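Plier les T-shirts, encore une fois

dimanche 23 février 2025

Chaque fin de mois, je sors tous les T-shirts de l'armoire et je recommence le pliage. Mon mari trouve que c'est du temps perdu. Moi, j'aime bien ce travail, surtout le dimanche après-midi, quand il pleut sur Rondstead et que la radio parle toute seule dans la cuisine.

Je dois dire d'abord que je n'ai pas appris à plier quand j'étais enfant. Chez mes parents, on mettait les habits sur des cintres, même les pulls, et les épaules prenaient une forme bizarre, comme des petites oreilles. C'est seulement ici, dans notre appartement où l'armoire est très étroite, que j'ai dû chercher une méthode. L'armoire vient de chez Egilsson, elle a 7 ans, et ses tiroirs ne sont pas profonds. Si on empile les T-shirts à plat, on ne voit que celui du dessus et on porte toujours le même.

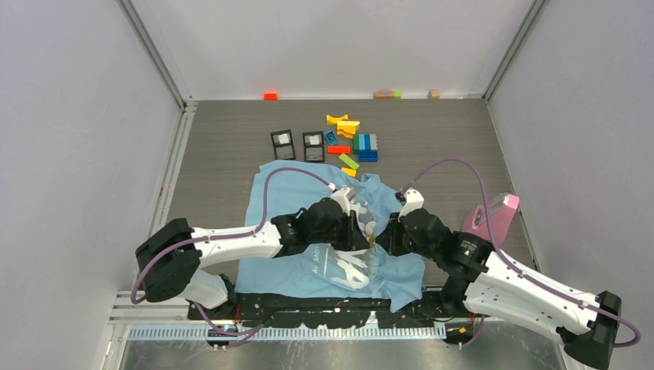 Les T-shirts imprimés sont pour moi les plus difficiles. Le tissu glisse là où il est simple, mais il résiste un peu là où il y a le dessin, et le pli part de travers. Un bleu clair avec des lettres blanches, par exemple, quand il est encore tout froissé au milieu, on lit « LOVE A » en diagonale et le dessin blanc se cache en partie dans les plis. Dans cet état, je ne plie jamais tout de suite. Je prends d'abord le bas avec les deux mains, je tire doucement, puis je passe la paume du centre vers les côtés. Après, je retourne le T-shirt, le dessin contre la table. Je rabats un côté avec sa manche, ensuite l'autre côté, et j'obtiens un long rectangle. Je le plie en deux, puis en trois, et il tient debout dans le tiroir.

Pour les impressions anciennes, qui commencent à se craqueler, je fais autrement. Je les roule sans serrer, avec le dessin à l'extérieur. Je ne sais pas si c'est la bonne façon, mais mon T-shirt du festival de Priltilar a survécu à beaucoup de lessives et on peut encore lire le nom des groupes (presque tous).

Aujourd'hui j'ai rempli un tiroir entier, et j'ai mis 6 T-shirts dans un sac pour donner. Il y en avait un que je gardais depuis notre déménagement de Sturstead, avec une tache de peinture sur le col. Je l'ai posé dans le sac, je l'ai repris, je l'ai reposé. Finalement il est devenu un chiffon pour les vitres.

Il me reste les chaussettes, mais pour elles je n'ai pas encore de méthode. Si vous en avez une qui n'abîme pas l'élastique, je la lirai volontiers dans les commentaires.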